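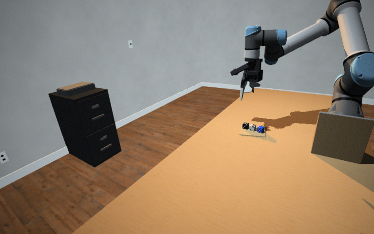
접수 번호 2512에 관한 경위

Andov 공동공작실 운영실은 본 공작실 제작 과제 가운데 접수 번호 2512에 해당하는 건의 경위를 다음과 같이 기록한다. 운영 규정에 따르면 경위서는 과제의 목적, 사용 설비, 안전 점검 결과의 순으로 작성하여야 하나, 본 건은 신청인의 요청과 운영실의 판단에 따라 시간 순으로 작성하였다.

신청인은 본 공작실의 정회원으로, 가입 이후 목공 구역을 주로 이용하였다. 신청서의 과제명 란에는 "주사위를 옮기는 팔"이라고만 기재되어 있었다. 접수 담당자가 보완을 요구하자 신청인은 같은 란에 "검은 것, 흰 것, 파란 것 순으로"라는 문구를 추가하여 다시 제출하였다. 용도 란은 두 차례 모두 비어 있었다. 용도의 기재는 의무 사항이 아니므로 신청서는 그대로 수리되었다.

본 공작실은 구동 장치가 포함된 모든 과제에 대하여 가상 환경에서의 사전 시험을 요구한다. 제작자는 팔이 놓일 방을 화면 안에 먼저 만들고, 그 안에서 팔을 움직여 보아야 한다. 방의 형태에 관한 규정은 따로 없다. 회원 대부분은 공작실이 배포하는 기본 도면을 사용한다. 기본 도면에는 회색 바닥과 작업대가 있으며, 그 밖의 물건은 없다.

신청인은 기본 도면을 사용하지 않았다.

신청인이 제출한 방에는 붉은빛이 도는 갈색 마루가 깔려 있었고, 벽은 옅은 회색이었다. 벽 아래로는 흰 걸레받이가 둘러져 있었다. 밝은 나뭇결의 긴 탁자 옆에 검은색 이단 서류함이 서 있었으며, 벽에는 조명 스위치가, 걸레받이 바로 위에는 콘센트가 붙어 있었다. 심사 담당자는 이를 검토한 뒤 서류함과 스위치, 콘센트가 팔의 동작 범위와 관련이 없으므로 삭제하여도 무방하다는 의견을 통보하였다. 연산 자원의 절약을 위한 통상적인 권고였다. 신청인은 다음과 같이 회신하였다.

"권고는 잘 받았습니다. 서류함은 두겠습니다."

스위치와 콘센트에 대해서는 언급이 없었으나, 이후 제출된 모든 판본에 그대로 남아 있었다.

시험은 야간 이용 시간에 진행되었다. 팔의 제어에는 공작실 공용 장비인 Brukex 제어기를 사용하였고, 관절 부품은 Sterwood에서 재고로 처분한 것을 신청인이 직접 구입하였다. 부품의 덮개가 푸른색이었으므로 화면 속의 팔도 관절마다 푸른 덮개를 쓰게 되었다. 담당자가 색은 시험 결과에 영향을 주지 않는다고 안내하였으나 신청인은 저녁 시간 전부를 들여 덮개의 색을 맞추었다. 이용 기록에는 해당 시간이 "도색"으로 분류되어 있다. 화면 안에서 이루어진 작업에 이 분류가 적용된 것은 처음이며, 운영실은 이를 정정하지 않았다.

초기의 시험은 모두 실패하였다. 실패의 양상은 일정하지 않았다. 팔은 주사위에 닿기 전에 집게를 닫거나, 닿은 뒤에도 닫지 않았다. 집게의 긴 손가락이 얇은 받침판의 가장자리를 밀어 주사위가 모두 탁자 아래로 떨어진 일도 있었다. 화면 속의 물건은 한 번의 조작으로 제자리에 돌아온다. 그럼에도 신청인은 떨어진 주사위의 좌표를 매번 기록하였다. 탁자 아래에서 멈춘 주사위가 어느 눈을 보이고 있는지도 함께 적었다. 심사 담당자가 해당 기록의 필요성을 문의하였을 때 신청인은 습관이라고 답하였다.

321회차 시험에서 팔은 처음으로 검은 주사위를 들어 올렸다. 이어서 흰 주사위를 들어 올리려다 파란 주사위를 함께 밀었으므로 판정은 실패였다. 신청인은 판정에 이의를 제기하지 않았다. 다만 그날의 비고 란에 "검은 것은 되었음"이라고 적었다.

운영실이 본 건에 특별한 관심을 가지게 된 것은 설비 대장을 정리하던 중의 일이다. 공작실은 설립 당시 Lukumay 회관의 5층을 임차하여 사용하였고, 회관이 철거되면서 현재의 위치로 이전하였다. 이전 과정에서 작성된 반출 목록에는 "서류함, 검정, 이단, 1점"이 있고 그 옆에 "폐기"라는 표시가 있다. 목록에 첨부된 도면에는 긴 탁자와 서류함의 위치가 표시되어 있었다. 담당자는 이 도면을 신청인의 방과 나란히 놓고 비교하였다. 벽이 만나는 모서리의 위치, 스위치의 높이, 서류함이 벽과 이루는 각도가 일치하였다.

당시의 임차 기록에 따르면 그 방은 공작실이 들어오기 전에 회관 관리 사무실로 사용되었다. 사무실에는 야간 근무자가 있었다. 근무자의 이름은 기록에 없고, 자녀를 동반하는 것을 허용한다는 회관 측의 짧은 문서가 남아 있다. 문서에는 "근무에 지장이 없는 한, 조용한 놀이에 한하여"라는 단서가 붙어 있다.

운영실은 신청인에게 이 사실을 확인하여야 하는지 논의하였다. 과제의 안전과 관계가 없는 사항이므로 확인하지 않기로 하였다. 다만 담당자는 중간 점검을 위한 면담 자리에서, 규정에 있는 질문을 모두 마친 뒤, 주사위의 순서에 이유가 있는지를 물었다. 이 질문은 점검표에 없는 것이었으며, 담당자는 그 점을 먼저 밝혔다.

신청인의 답변은 다음과 같다.

"검은 것이 아버지 차례였습니다. 흰 것은 동생, 파란 것이 저였습니다. 저는 늘 마지막이었습니다. 아버지는 순찰을 돌아야 해서 당신 차례를 먼저 하고 나가셨습니다. 제 차례가 올 때쯤에는 자리에 안 계셨기 때문에, 저는 나온 눈을 종이에 적어 두었다가 돌아오시면 보여 드렸습니다. 종이는 서류함 아래 서랍에 넣었습니다."

면담 기록은 여기에서 끝난다. 담당자는 점검표의 종합 의견 란에 "계속 진행 적합"이라고 기재하였다.

이후 시험은 중단 없이 이어졌다. 신청인은 탁자 한쪽에 네모난 판을 세웠다. 회갈색의 아무 무늬가 없는 판이었다. 심사 담당자는 판이 팔의 일부를 가린다는 점을 지적하고 위치를 옮길 것을 권고하였으나, 신청인은 당시 탁자의 그 자리에 칸막이가 있었다고 답하고 옮기지 않았다. 운영실은 충돌 검사를 다시 실시하였고, 판이 팔의 경로를 방해하지 않음을 확인하였다.

시험 횟수가 거의 4000회에 이르렀을 때 팔은 세 주사위를 순서대로 들어 올려 내려놓았다. 검은 것, 흰 것, 파란 것의 순이었다. 마지막으로 파란 주사위를 내려놓은 뒤 팔은 집게를 벌린 채 물러나 탁자 위에서 정지하였다. 판정은 합격이었다. 합격의 판정은 자동으로 출력되며, 출력물에는 일시와 회차만이 표시된다. 신청인은 출력물의 뒷면에 주사위의 눈을 적은 다음, 이를 공작실의 문서 보관함에 넣고자 하였다. 출력물은 회원이 보관하는 것이 원칙이므로 담당자는 이를 돌려주었다.

2020년 9월 2일, 신청인은 실물 팔의 첫 통전을 신청하였다. 운영실은 가상 시험의 합격을 근거로 이를 승인하였다. 통전에는 안전 담당자가 입회하였다. 비상 정지 장치의 작동을 먼저 확인하고, 작업 구역의 경계선 밖으로 물러난 뒤 전원을 투입하였다. 팔은 시험에서와 같은 경로로 움직였다. 검은 주사위와 흰 주사위가 옮겨졌고, 그다음 팔이 정지하였다.

안전 담당자는 이상이 발생한 것으로 보고 전원을 차단하려 하였다. 신청인이 이를 만류하며, 정지는 의도된 것이라고 설명하였다. 제출된 동작 순서에는 해당 위치에 대기 구간이 있었고, 대기 시간은 지정되어 있지 않았다. 재개 조건은 "입력이 있을 때"로 되어 있었다. 가상 시험에서는 신청인이 매번 그 입력을 직접 주었음이 기록으로 확인되었다.

신청인은 입력을 주지 않고 이용 시간이 끝날 때까지 경계선 밖의 의자에 앉아 있었다. 안전 담당자는 전원이 투입된 설비를 두고 자리를 비울 수 없다는 규정에 따라 함께 앉아 있었다. 두 사람 사이에 오간 대화는 기록되지 않았다. 폐관을 알리는 방송이 나온 뒤 신청인은 안전 담당자에게 재개 단추를 눌러 줄 것을 요청하였다. 회원의 설비를 직원이 조작하는 경우에는 별도의 서면 동의가 필요하다. 동의서는 그 자리에서 작성되었다.

안전 담당자가 단추를 누르자 팔이 파란 주사위를 들어 옮겼다. 나온 눈은 넷이었다. 신청인은 이를 종이에 적어 안전 담당자에게 보여 주었고, 안전 담당자는 확인하였다고 답하였다.

본 건의 후속 조치는 다음과 같다. 운영실은 설비 구입 요청 한 건을 심의하여 가결하였다. 품목은 서류함, 검정, 이단, 1점이며, 설치 위치는 야간 이용 구역의 작업대 옆으로 한다. 위 서랍은 공용으로 하고, 아래 서랍의 열쇠는 접수 번호 2512의 신청인이 요청할 때 내어 준다. 동 서류함에 보관되는 문서에는 보존 기한을 두지 아니한다.

Andov 공동공작실 운영실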